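Workshop notebook, mortar bench
February, entry 184
Subject: repointing mortar for the Pritchard boundary wall, second series

Carried over from the previous entry. The first series was set aside after the joints in the trial panel shrank away from the stone along their upper edges. The mix had been made with the fine Vomberg sand alone, and the bench agreed that the sand, and not the lime, should be changed first. The lime putty remains the Bratar putty from the covered tub by the north door. It was checked before use and found to be stiff, smooth and free from lumps. The standing water was poured off and kept.

Sand. A coarser sand was drawn from the Farovlow delivery. It is browner than the Vomberg and contains more sharp grains, with a small quantity of dark grit which will show in the finished face. A sample was shaken with water in a jar and left to settle overnight. The water cleared well and the silt layer was thin. The sand is accepted for use on this work, but the next delivery is to be tested separately and is not to be assumed the same.

Both sands were damp when taken from the bays. They were spread on trays and dried before measuring, as the damp Vomberg bulks considerably and the proportions in the first series may have been wrong for that reason alone. Colleagues are asked to record the condition of the sand whenever a mix is entered in this book. Several earlier entries do not give it, and their results cannot be compared with ours.

Mixes. Three were prepared, all by volume, with the sand dry and the putty pressed into the measure so that no hollows remained.

Mix A: 3 parts Farovlow sand, no Vomberg, to one part putty.
Mix B: 2 parts Farovlow and one part Vomberg, to one part putty.
Mix C: equal quantities of the two sands, with the total kept at 3 parts to one part putty.

No water was added to any of them at the start. Each was beaten and chopped on the board until it became workable, which took longer for A than for the others. A looked hopelessly dry for the first part of the mixing and there was some temptation to wet it. It should be left alone. It came together in the end and held on the back of the trowel when turned over. C became sticky and dragged on the tool. B was the most comfortable to use and could be pushed to the back of a deep joint without slumping.

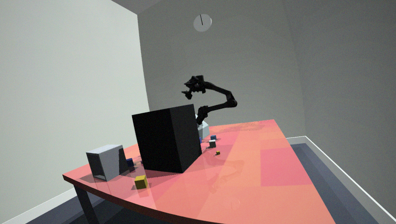

Rendered view. Black arm above the salmon-pink and orange tabletop, gripper over the black box.

Trial panel. The panel is built of offcuts from the same stone as the wall and stands against the east side of the yard, under the lean-to. The old joints were raked out to twice their width, brushed, and flushed from the top downwards. The stone is thirsty and the panel had to be wetted again before each mix was placed. In the first series it was wetted once only, at the beginning of the morning, and it is now thought that the last joints to be filled were placed against stone that had already dried. This should be borne in mind before the Vomberg sand is blamed for everything.

Each mix was given 6 joints, bed joints and upright joints together, in adjoining areas marked on the top course in pencil. The mortar was pressed in with a pointing iron and left slightly proud. Deep pockets were filled first with the same mortar and small pieces of stone, and then allowed to firm up before the outer layer was applied. The pockets at the left-hand end are deeper than any found on the wall itself and should be treated as a severe case.

The panel was covered with damp hessian, held off the face on battens, with a sheet over the top. The yard was cold but free from frost at the time of covering. The sheet is to be tied at the corners. It had blown loose during the first series, and the hessian beneath it was dry by the time this was noticed.

Finishing. When the surface could be marked with a thumbnail but no longer with the pad of the thumb, the joints were cut back and beaten with a stiff churn brush, held square to the wall. A took the brush well and opened to a coarse, even face which is close to the surviving original work near the gate. B was slightly softer at this stage and the brush had to be used more gently. C smeared. It was left for a further period and tried again, with some improvement, but it has closed up along the edges of the stones and the face has a thin pale skin that will have to be taken off.

Observations at the first uncovering. No shrinkage at the edges of A. One fine crack in B, across an upright joint where the filling is widest and where no pinning stone had been used. Fine cracks in C in most of the bed joints, and a clear line of separation under the projecting stone on the second course. The joints of all the mixes were misted and covered again.

Colour. It is too early to judge. All are darker than they will be when dry, and A in particular looks a good deal browner than the old mortar. Small biscuits of each mix have been made and placed on the shelf above the sink, with the letter scratched into the back. They are not to be moved to the radiator. Once dry they are to be broken, and the broken faces compared with the original sample in daylight, at the open door and not under the bench lamp.

Provisional view. C is not to be taken further. A is preferred for appearance and for its behaviour at the edges. B is easier to place and may be the better choice for the lower courses, where the joints are deep and awkward to reach. The use of the two mixes on one wall is possible in principle, but a change of colour part way up would be objectionable, and no recommendation can be made until the biscuits have been compared.

Matters outstanding.
The hessian is wearing thin and new cloth should be ordered with the next materials.
The lid of the Bratar tub does not seat properly. A board and a weight have been placed on it for the present.
The smaller gauging box has a split corner and is losing sand. It was not used for this series and has been taken off the rack for repair.
The remaining Farovlow sand is in the second bay, sheeted. Please leave it for the Pritchard work.

The panel is to be misted morning and evening and the condition of the hessian written up each time on the sheet pinned inside the lean-to. Next entry to follow when the biscuits are dry.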